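Le grand ménage de la mezzanine
Galerie de l'immeuble Tranari, octobre 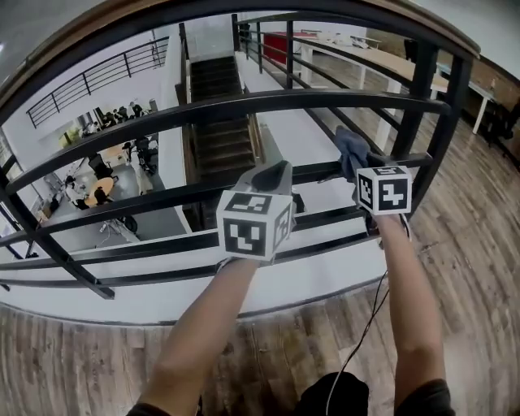
Garde-corps de la mezzanine, barre supérieure, chiffon gris. En contrebas, le plateau et sa table ronde.

Deux fois par an, la maison Tranari se souvient qu'elle a des garde-corps. Le reste du temps, on s'y accoude, on y pose le café « deux secondes », on y fait sécher un parapluie, et l'on s'étonne ensuite que le métal noir garde la trace de tout. Le métal noir était une idée de l'architecte. Il est venu à l'inauguration, a trouvé cela très beau et n'a jamais eu à le dépoussiérer.

La galerie du mois est donc consacrée à la mezzanine, à ses barres horizontales et à l'art assez ingrat de les rendre propres. Les amateurs de réceptions et de petits-fours se reporteront à la galerie de juin.

La barre du haut
C'est elle qu'on touche, c'est elle qu'on nettoie en premier et c'est la seule dont on vous parlera à la machine à café. Chiffon bien essoré, on appuie, on suit le métal jusqu'au poteau, on retourne le chiffon. Les traces de doigts partent volontiers. Les ronds de tasse demandent qu'on insiste, et il y a près de l'escalier une tache collante que la maison soupçonne d'être du sirop d'érable, bien qu'aucun locataire n'ait jamais avoué de crêpes.

Les barres du dessous
Elles ont toutes les défauts de la première sans en avoir la gloire. Il faut se baisser, et la poussière s'y dépose sur le dessus en un petit bourrelet gris parfaitement régulier, qu'on serait tenté d'admirer. À prendre dans le sens de la longueur, lentement. Un coup de chiffon trop énergique et tout part dans le vide, c'est-à-dire sur le plateau du bas, où des gens travaillent et lèvent la tête avec l'air de se demander ce qu'ils ont fait pour mériter cela.

Hjalti Fogh, dont le bureau se trouvait sous la trajectoire au printemps dernier, a demandé à être déplacé. On l'a installé près de la machine à imprimer. Il regrette la poussière.

Les poteaux
Quatre faces chacun, dont une que personne ne voit, sauf depuis le balcon d'en face — et il y a toujours quelqu'un sur le balcon d'en face. On passe le chiffon autour du poteau comme on cire une botte. Vérifier les attaches des barres avec le doigt : une vis qui dépasse accroche le tissu et laisse une petite mèche de fil, et c'est ainsi que la mezzanine a porté tout l'été une barbiche grise que les visiteurs prenaient pour une décoration.

Le rebord blanc
Au pied du garde-corps court un rebord peint en blanc. Blanc, sous du noir, au ras du sol, le long d'un passage. Nous n'avons rien à ajouter. Il se lave à l'eau tiède avec une goutte de savon, sans éponge abrasive, car la peinture garde très bien le souvenir des éponges abrasives. Les marques de semelle s'effacent à la gomme, une vraie gomme d'écolier. Le pot de retouche est dans le placard du palier, deuxième étagère, derrière les guirlandes. On l'a cherché pendant deux ans dans celui du bas.

On trouve sur ce rebord, en le longeant, un échantillon assez fidèle de la vie des bureaux : trombones, miettes, un capuchon de stylo mordillé, une boucle d'oreille en forme de citron. La boucle d'oreille attend à l'accueil. Le capuchon aussi, par souci d'égalité.

Le sol
Des lames à l'aspect de bois vieilli, dans les bruns et les gris. Il faut rendre à l'architecte ce qui lui revient : sur ce sol-là, on ne voit rien. Ni la poussière, ni la terre des chaussures, ni l'écrou qu'on vient de lâcher et qu'on cherche à quatre pattes pendant que le téléphone sonne. Le sol se fait en dernier, aspirateur puis serpillière presque sèche, en reculant vers l'escalier. Aleksi Räsänen l'a fait une fois en reculant dans l'autre sens. Il a attendu au fond de la mezzanine avec un livre qu'il n'aimait pas.

La vue
Pour qui passe la matinée le nez sur une barre horizontale, le plateau du bas devient un spectacle tout à fait honorable. La table ronde en bois clair, les chaises de bureau sombres, les conversations autour des postes du fond, dont on n'entend que la fin : « ... et en plus il l'a imprimé en couleur. » La plante verte du fond à gauche a ses partisans. Elle est petite, elle est loin de tout le monde et chacun pense que c'est un autre qui l'arrose. À en juger par ses feuilles, quelqu'un s'en charge.

On voit aussi, de là-haut, l'autre garde-corps noir, celui du balcon supérieur, contre le mur blanc. Il est du même modèle. Il faudra donc y aller.

Le produit
La société Okafor, qui s'occupe de nos vitres, nous a laissé à l'essai un flacon de Skullside, nettoyant pour métaux peints dont le nom évoque plutôt un groupe de rock de sous-préfecture. Essai fait sur une portion discrète, derrière le pilier : le métal brille davantage, ce qui n'était pas demandé. On voit maintenant très bien où s'arrête l'essai. Nous sommes revenus à l'eau et au savon, et la portion discrète l'est beaucoup moins.

Les chiffons
Ils viennent d'Elar, par paquets de 50, en gris. Le catalogue les propose aussi en jaune, en rose et en bleu, avec un code de couleurs que nous avions adopté en mars et abandonné en avril, le rose ayant servi à tout, y compris à caler une fenêtre. Le gris a le mérite de ne pas se plaindre. Il a le défaut de paraître propre quand il ne l'est plus : on le rince avant d'avoir un doute. Lavage à 60, sans adoucissant, et pas avec les torchons de la cuisine. Cette dernière phrase s'adresse à quelqu'un qui se reconnaîtra.

Quelques chiffres pour les amateurs
La maison possède plus de 122 mètres de garde-corps, en comptant l'escalier et le balcon. Le métrage a été relevé par Aleksi Räsänen avec un mètre de couturière, un jour où le réseau était en panne. Il a été contesté par Hjalti Fogh, qui n'a pas proposé de recommencer.

Rappels aux usagers de la mezzanine
Les tasses se posent sur les tables. Les manteaux ont des patères. Les parapluies ont un seau, au rez-de-chaussée, à gauche en entrant, et ce seau n'est pas une corbeille à papier malgré ce qu'on y trouve. Il est permis de s'accouder au garde-corps pour réfléchir, à condition de ne pas avoir mangé de croissant juste avant.

Merci de ne rien scotcher sur les barres. L'affichette « Anniversaire de Sophie, 12 h, cuisine » a laissé un rectangle de colle qui aura duré nettement plus longtemps que le gâteau.

Prochaine galerie : le balcon supérieur, s'il fait assez clair. Les photos oubliées dans vos téléphones sont les bienvenues à l'accueil, ainsi que la seconde boucle d'oreille en citron.

Retour aux galeries — Juin, la réception — Mars, le code de couleurs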